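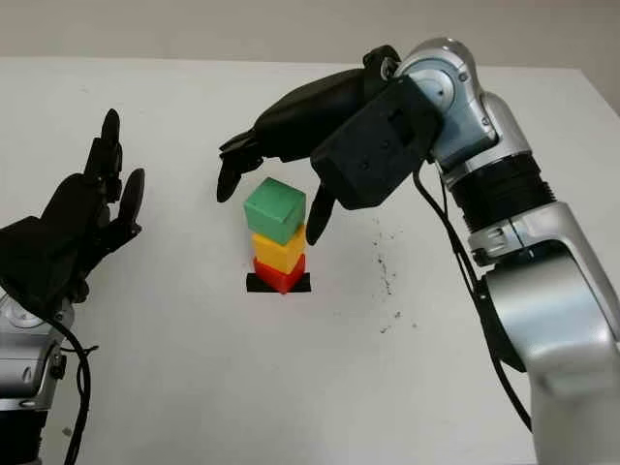
Wullia Community Help > Home and Garden > Paint and Finishes

White satin enamel yellowing on interior doors, walls fine

Posted by tronmont_flat6
July 3, 2022

We repainted the inside of a brick unit last December. Walls and ceilings were done in water-based low sheen, doors and skirting in an oil-based satin enamel, all tinted to the same white. The walls still match the card. The doors have gone a distinct cream colour, worst on the hallway side, where there is no window. The bathroom door is about the same as the hall ones. The door that gets afternoon sun is nearly unchanged, which is the opposite of what I expected.

Details, in case they matter:

Old finish was an unknown gloss, sanded with 180 grit and wiped down with sugar soap.
One coat of oil-based undercoat, two coats of enamel, 24 hours between coats.
Nobody in the unit smokes. Gas heater in the lounge, used most evenings since May.
Part of a tin left over, lid on, kept in the laundry cupboard. The paint in the tin looks slightly yellow too.

Is this a faulty batch, and can I put a water-based enamel straight over the top? I would like to avoid stripping the doors. There are 8 of them.

Inura_Trim
Replied the same day

The batch is probably fine. Oil-based (alkyd) enamels yellow as the resin oxidises, and the effect is strongest in the dark. Daylight bleaches the coloured compounds that form, so a sunny door stays whiter than one in a hallway. If you want to confirm it, tape a square of aluminium foil to the good door for a few weeks and compare the covered patch with the rest. The covered part should come up yellower. The reverse test also works: take a door off its hinges and leave it near a bright window, and it will recover some of its colour. It will drift back once it is rehung in the hall.

Ammonia speeds the change up considerably. Check the label on whatever you clean with. Some fresh water-based wall paints also give off a little ammonia while they cure, so if the walls were painted after the doors, that may have contributed.

You can recoat with a water-based enamel without stripping. The procedure I use:

Wash with sugar soap, rinse twice with clean water, let dry overnight.
Sand to a uniform dull surface with 180, then 240. There should be no shiny spots left, including in the panel mouldings.
Vacuum, then wipe with a damp microfibre cloth.
Prime with a water-based adhesion primer. Do not rely on the "self-priming" claim over old alkyd.
Leave the primer overnight and do a scratch test with a fingernail in an unobtrusive spot. If it peels in a strip, sand back and start again.
Two thin coats of water-based enamel with a 10 mm microfibre or fine foam roller, laid off with a synthetic brush.

Allow the full recoat time on the tin, and longer in winter. Below 10 degrees the film does not form properly. Water-based enamel feels dry within hours but stays soft for weeks, so keep the doors from resting against the stops or they will stick.

One caution. If the unit is old enough that the original gloss could contain lead, test it before any more dry sanding. Test kits are sold at most hardware shops. If it comes back positive, wet sand only and wear a P2 mask.

lyons_rd_44
Replied two days later

had the same thing, just used the water-based stuff straight on with no primer, looks good. been 3 months. bit of chipping near the handle but the kids do that

Inura_Trim
Replied two days later

Chipping at the handle after three months is adhesion failure starting. Score a small cross near the chip, press packing tape over it and pull sharply. If the top coat lifts, the remainder will follow wherever the door gets knocked.

tronmont_flat6
Replied the following week

Thanks. The cleaner does list ammonia, and the walls were painted after the doors. Lead test was negative on two doors. I have put foil on the sunny one and will prime a single hall door first. Does the skirting need the same primer, or only the doors?

Inura_Trim
Replied the following week

Same primer if it had the same enamel. Mask the floor edge and pull the tape while the last coat is still wet.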